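Manipulation de textiles : Lakadum a ouvert son atelier de Trurnach au public

Publié le 28 juin 2020

L'entreprise Lakadum, spécialisée dans l'automatisation des blanchisseries, a tenu une journée portes ouvertes dans son atelier d'essais de Trurnach. Les visiteurs, répartis en groupes, ont pu assister à des démonstrations de manipulation de linge plat et consulter les premiers résultats du projet Kometti, engagé en mars avec le bureau d'études Okonkwo.

Kometti porte sur un poste précis de la chaîne : la reprise des pièces en sortie de séchage, avant l'engagement dans la plieuse. L'opération reste manuelle dans la plupart des installations de taille moyenne. Un opérateur saisit la pièce, repère un bord, la met à plat puis la présente à la machine. Selon Hélène Cloutier, responsable du projet, la difficulté tient surtout à la perception. « Une pièce rigide conserve sa géométrie quand on la prend. Un textile en change à chaque contact, et il faut recalculer le point de prise », a-t-elle expliqué.
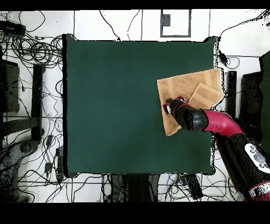
Le programme de la journée était centré sur la mise à plat des serviettes, premier cas d'usage retenu par Lakadum. Le système doit localiser les contours de la pièce, distinguer une épaisseur simple d'un repli, puis choisir un point de contact. La table d'essai est couverte d'un tissu vert foncé mat, sur lequel une serviette beige se détache nettement. Un rabat replié sur le côté droit de la pièce forme une double épaisseur avec un pli marqué, tandis que la pince est appliquée sur la partie gauche. Ce type de configuration figure parmi les cas traités par l'algorithme de segmentation, développé par Okonkwo.

La base d'apprentissage compte à ce jour 2 000 séquences, enregistrées dans l'atelier de Trurnach. Sur la dernière série d'essais, le taux de mise à plat sans reprise atteint presque 80 %. La durée moyenne d'un cycle est de 51 secondes, contre 42 visées par le cahier des charges. L'équipe attribue l'écart au recalcul de trajectoire après chaque contact et prévoit de traiter une partie de l'estimation pendant le déplacement du bras.

Les questions du public ont porté principalement sur les pièces humides et les grands formats. Les draps sont exclus de la phase actuelle : leur manipulation demanderait deux bras coordonnés et une surface de travail plus étendue. Les essais sur linge humide n'ont pas commencé.

Lakadum n'a communiqué ni prix ni date de commercialisation. La prochaine étape du projet est l'intégration d'un convoyeur d'alimentation en amont de la table.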